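How to Trace a Woman's Working Life in Old Records

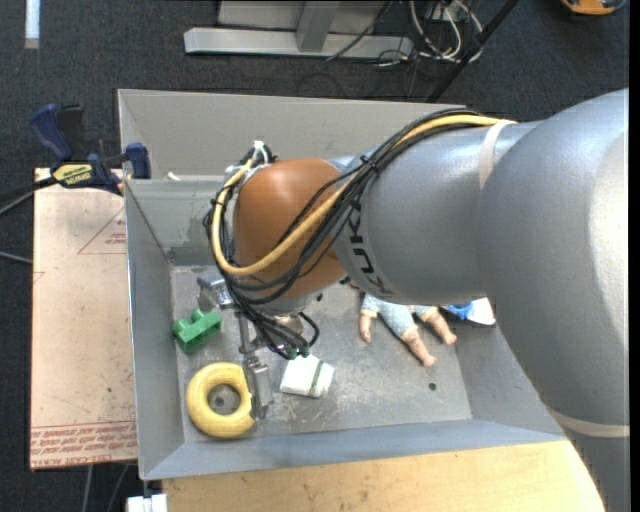 KUKA robot arm over an open-topped metal bin

Most family trees say what the men did for a living and leave the women's side empty. A census clerk wrote "none" or "at home" next to a wife's name, and the family repeated it. Plenty of those women worked for pay, and the records are often still there if you look in the right places. These steps cover factory and shop work between the 1880s and the 1950s, mainly in the United States, but much of it applies to Britain and Germany too.

Step 1. Write down every name she used

Start with her birth name, each married name, and any short form the family remembers. Payrolls often list a woman under the name she had when she was hired, even years after a wedding. One of the women I looked for was in the books as "Lizzie" for her entire employment and appeared nowhere as Elizabeth.

Put the marriage dates next to the names. You will need them in step 4.

Step 2. Go through the census again

Read the occupation column yourself and don't rely on the index. Indexers skip faint entries, and ditto marks get dropped. Then look at the rest of the household. A boarder or an aunt in the same house may have worked at the same mill.

In 1910 the instructions to census takers told them to ask about women's work more carefully, so compare that year with the ones on each side of it. A woman who has a job in 1910 and "none" in both 1900 and 1920 may have worked the whole time.

Step 3. Check the city directories

Directories came out every year or two in most towns. Single women and widows were usually listed on their own line with a trade. Wives were put in parentheses after the husband, if at all. Look for:

Dressmaker, milliner or laundress at the home address
"Opr" or "operative" followed by a mill name
"Clk" for clerk, often in a store
"Wid" followed by the late husband's first name

The abbreviations are explained in the front pages of the volume. Copy that page too.

Step 4. Find the employer's papers

Once you have a company name, search for it in the catalogs of the state archives, the county historical society and the nearest university library. Ask for payrolls, wage books, accident reports and staff newsletters. Some firms kept separate books for women, and those are sometimes cataloged under "miscellaneous."

Many places let women go when they married. If her name stops within a few weeks of the wedding, that is probably the reason. Look again from 1942 on, when a lot of the same firms took married women back.

The largest set I have worked through was the Wudwood mill payroll, with 3,949 cards in 11 boxes. Mahsa Ebrahimi sorted them by hiring year, which is no help if you only know a surname. Allow two visits for a collection like that.

Step 5. Look at union and court records

Union dues books give a name, a department and often an address. Strike lists are good for the same reason. Court files on wages or injuries can run to many pages, with her own words in the testimony – the only place you are likely to find them.

Step 6. Write up what you found

For each job, note the employer, the years, the job title as written, and the source. Keep the original wording. "Helper" in a wage book could mean skilled work at a lower rate, and changing it to something grander will confuse the next reader.

Where two sources disagree, list both. I use a plain table with one row per source and leave gaps blank.

If you get stuck at step 4, go back to the directories and check which firms stood within walking distance of her street.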